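Betreff: Re: [Rat-Info] Außenstelle des Bürgerbüros in Dumlao — Stand des Einwohnerantrags und weiteres Verfahren

Von: Geschäftsstelle des Gemeinderats Bamorby
An: Verteiler Rat-Info

Sehr geehrte Damen und Herren,

auf die Nachfrage des Ortsrats Dumlao, die vergangene Woche über diesen Verteiler eingegangen ist, nimmt die Geschäftsstelle wie folgt Stellung. Die Antwort ist mit dem Haupt- und dem Rechtsamt abgestimmt. Den Wortlaut der Anfrage geben wir zum besseren Verständnis vollständig wieder.

> Sehr geehrte Frau Pascual,
>
> der Ortsrat Dumlao hat den Einwohnerantrag zum Erhalt der Außenstelle des
> Bürgerbüros im April bei der Gemeinde eingereicht. Seither haben wir eine
> Eingangsbestätigung erhalten, aber keine Mitteilung darüber, ob der Antrag
> zulässig ist und wann er beraten wird.
>
> In der letzten Ratssitzung wurde der Punkt auf Antrag zur Geschäftsordnung
> von der Tagesordnung genommen. Eine Begründung ist nicht protokolliert. Auf
> den Besucherplätzen saßen zahlreiche Einwohnerinnen und Einwohner, die
> eigens deswegen gekommen waren und nach kurzer Zeit wieder gegangen sind.
>
> Wir bitten um Auskunft zu folgenden Punkten:
>
> - Wie viele der eingereichten Unterschriften sind gültig?
> - Auf welcher Grundlage wurde der Tagesordnungspunkt abgesetzt?
> - Trifft es zu, dass der Mietvertrag für die Räume am Marktweg bereits
> gekündigt wurde?
> - Wer hat die Zahlen zur Auslastung erhoben, auf die sich die Verwaltung
> beruft, und können sie eingesehen werden?
>
> Wir bitten darum, die Antwort über den Verteiler zu geben, damit alle
> Ratsmitglieder denselben Kenntnisstand haben.
>
> Für den Ortsrat Dumlao
> Der Vorsitz

Zur Zulässigkeit des Einwohnerantrags

Die Prüfung der Unterschriftenlisten ist abgeschlossen. Das Einwohnermeldeamt hat 443 Unterschriften als gültig anerkannt. Damit ist das in der Hauptsatzung vorgeschriebene Quorum erreicht. Nicht anerkannt wurden Eintragungen ohne Geburtsdatum, Eintragungen von Personen, die am Stichtag nicht mit Hauptwohnung in der Gemeinde gemeldet waren, sowie Doppeleintragungen. Die Vertrauenspersonen können die Prüfvermerke während der Dienstzeiten einsehen; Kopien werden wegen der personenbezogenen Daten nicht herausgegeben.

Die förmliche Feststellung der Zulässigkeit obliegt dem Rat. Die Verwaltung wird vorschlagen, den Antrag für zulässig zu erklären und in derselben Sitzung in der Sache zu beraten. Ob der Rat diesem Vorschlag folgt, ist seine Entscheidung. Eine Verweisung in den Finanzausschuss wäre möglich, würde die Beratung allerdings bis nach der Sommerpause verschieben.

Zur Absetzung des Tagesordnungspunkts

Der Antrag auf Absetzung wurde zu Beginn der Sitzung mündlich gestellt und mit Mehrheit angenommen. Nach der Geschäftsordnung ist über einen solchen Antrag ohne Aussprache abzustimmen, wenn je ein Mitglied dafür und dagegen Gelegenheit zur Stellungnahme hatte. Diese Gelegenheit wurde nach Durchsicht der Tonaufzeichnung nur für die Befürwortung eingeräumt. Eine Wortmeldung aus den Reihen der Gegenseite wurde vom Vorsitz nicht aufgerufen.

Das Rechtsamt bewertet dies als Verfahrensfehler. Der Beschluss über die Absetzung bleibt davon unberührt, da er mit Ende der Sitzung verbraucht ist und der Punkt ohnehin erneut aufgenommen wird. Die Niederschrift wird um die Wortmeldung ergänzt. Ratsmitglieder, die darüber hinaus Einwendungen gegen die Niederschrift erheben möchten, werden gebeten, diese schriftlich bei der Geschäftsstelle einzureichen. Eine E-Mail genügt.

Die Geschäftsstelle bedauert, dass die Anwesenden im Saal nicht über den Fortgang unterrichtet wurden. Nach Zählung des Saaldienstes waren rund 100 Personen erschienen. Für die kommende Sitzung ist die Aula der Grundschule vorgesehen, deren Bestuhlung dafür ausreicht.

Zum Mietverhältnis am Marktweg

Eine Kündigung ist nicht ausgesprochen worden. Richtig ist, dass das Liegenschaftsamt bei der Vermieterin angefragt hat, unter welchen Bedingungen das Mietverhältnis vorzeitig beendet oder auf eine kleinere Fläche beschränkt werden könnte. Die Anfrage war als unverbindlich gekennzeichnet. Eine Antwort liegt vor und wird den Ratsmitgliedern im nicht öffentlichen Teil der Sitzungsunterlagen zur Verfügung gestellt, weil sie Angaben zu anderen Mietparteien enthält.

Der Vertrag verlängert sich zum Jahresende, sofern er nicht vorher von einer der beiden Seiten gekündigt wird. Die Frist ist im Fristenbuch des Liegenschaftsamts vermerkt. Der Bürgermeister hat schriftlich zugesichert, dass ohne einen Beschluss des Rates keine Erklärung gegenüber der Vermieterin abgegeben wird. Das Schreiben liegt der Geschäftsstelle vor und kann dort nachgelesen werden.

Zu den Auslastungszahlen

Im vergangenen Jahr wurden in der Außenstelle 3094 Vorgänge bearbeitet. Die Zahl stammt aus dem Terminsystem der Firma Drindico, das in beiden Dienststellen eingesetzt wird. Erfasst sind Anliegen, für die eine Aufrufnummer vergeben wurde: Ausweise und Pässe, An- und Ummeldungen, Beglaubigungen, Führungszeugnisse, Fischereischeine. Nicht erfasst sind Auskünfte am Tresen, die Ausgabe von Formularen und Abfallsäcken sowie die Annahme von Unterlagen für andere Ämter.

Der Ortsrat hat zutreffend darauf hingewiesen, dass gerade diese Tätigkeiten in Dumlao einen erheblichen Teil der Arbeitszeit ausmachen. Die beiden dort eingesetzten Mitarbeiterinnen haben auf Bitte des Hauptamts über mehrere Wochen eine Strichliste geführt. Sie wird als Anlage 2 zur Sitzungsvorlage veröffentlicht. Das Hauptamt weist darauf hin, dass die Liste keine Hochrechnung auf das ganze Jahr erlaubt — der Erhebungszeitraum lag teilweise in den Ferien.

In der Vorlage zur letzten Sitzung hieß es, die Außenstelle sei »gering ausgelastet«. Diese Formulierung entfällt. Ein Maßstab, an dem sich eine geringe Auslastung messen ließe, ist von der Verwaltung bislang nicht festgelegt worden.

Zu den geprüften Varianten

Der Rat wird über drei Varianten zu beraten haben. Die erste sieht die unveränderte Weiterführung vor. Die zweite beschränkt die Öffnung auf zwei Vormittage und einen langen Nachmittag je Woche; die frei werdenden Stunden würden dem Bürgerbüro in Bamorby zugeschlagen. Die dritte ersetzt die feste Dienststelle durch einen mobilen Dienst mit dem Ausweiskoffer »Bestine«, der im Dorfgemeinschaftshaus und auf Wunsch auch bei Personen eingesetzt werden könnte, die ihre Wohnung nicht verlassen können.

Zur dritten Variante ist eine ergänzende Stellungnahme der Datenschutzbeauftragten angefordert. Sie betrifft vor allem den Transport der Fingerabdruckdaten und die Aufbewahrung des Geräts außerhalb der Dienstzeiten. Sollte die Stellungnahme bis zum Versand der Unterlagen nicht eingegangen sein, wird sie als Tischvorlage nachgereicht. Personalrat und Gleichstellungsbeauftragte sind beteiligt. Der Seniorenbeirat hat sich für die erste Variante ausgesprochen und bittet hilfsweise darum, die Bushaltestelle vor dem Rathaus vor jeder Verlagerung barrierefrei auszubauen.

Die Kostenübersicht wird überarbeitet. In der bisherigen Fassung waren die Nebenkosten der Räume doppelt angesetzt, einmal unter Miete und einmal unter Bewirtschaftung. Den Hinweis hierauf verdanken wir einem Mitglied des Ortsrats. Die korrigierte Fassung ersetzt die bisherige; beide Fassungen bleiben im Ratsinformationssystem abrufbar, die ältere mit einem entsprechenden Vermerk.

Zum weiteren Ablauf

Die Vorlage wird mit der Einladung zur nächsten ordentlichen Sitzung versandt. Der Punkt steht unmittelbar hinter der Einwohnerfragestunde. Den Vertrauenspersonen des Einwohnerantrags wird Gelegenheit gegeben, ihr Anliegen vor der Beratung mündlich zu erläutern. Eine Redezeitbegrenzung ist in der Hauptsatzung hierfür nicht vorgesehen — der Vorsitz wird sich mit den Vertrauenspersonen vorab über einen angemessenen Rahmen verständigen.

Änderungsanträge der Fraktionen sollten der Geschäftsstelle möglichst vor der Sitzung vorliegen, damit sie vervielfältigt werden können. Mündlich gestellte Anträge bleiben zulässig, sind auf Verlangen des Vorsitzes jedoch schriftlich nachzureichen. Rückfragen zur Vorlage richten Sie bitte an das Hauptamt, Rückfragen zum Verfahren an die Unterzeichnerin.

Der Ortsrat Dumlao erhält diese Antwort zusätzlich auf dem Postweg.

Mit freundlichen Grüßen
Im Auftrag

Precious Pascual
Geschäftsstelle des Gemeinderats
Gemeinde Bamorby

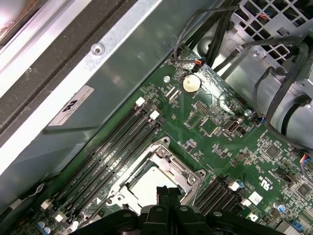
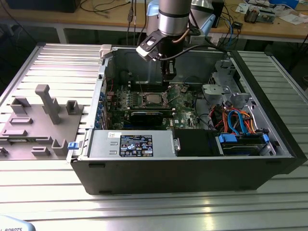 Beide Bilder: Blick in ein geöffnetes Rechnergehäuse mit grüner Hauptplatine.

Zuletzt aktualisiert: Juni 2023

2-mal geteilt | 3 Kommentare

Anwohnerin Marktweg
Vielen Dank für die ausführliche Antwort. Ich war in der Sitzung und habe die Wortmeldung gesehen, die nicht aufgerufen wurde. Gut, dass es jetzt in die Niederschrift kommt. Wird die Aula auch eine Lautsprecheranlage haben? Im Ratssaal war hinten kaum etwas zu verstehen.

H. aus Dumlao
Zwei Vormittage nützen denen nichts, die in Schicht arbeiten. Mir wäre ein Abendtermin lieber, dafür meinetwegen einen Vormittag weniger. Vielleicht kann eine Fraktion das als Änderungsantrag aufnehmen.

Geschäftsstelle
Zur ersten Frage: Die Schule stellt eine Anlage mit Funkmikrofonen zur Verfügung. Der Vorschlag zum Abendtermin wurde an alle Fraktionen weitergeleitet.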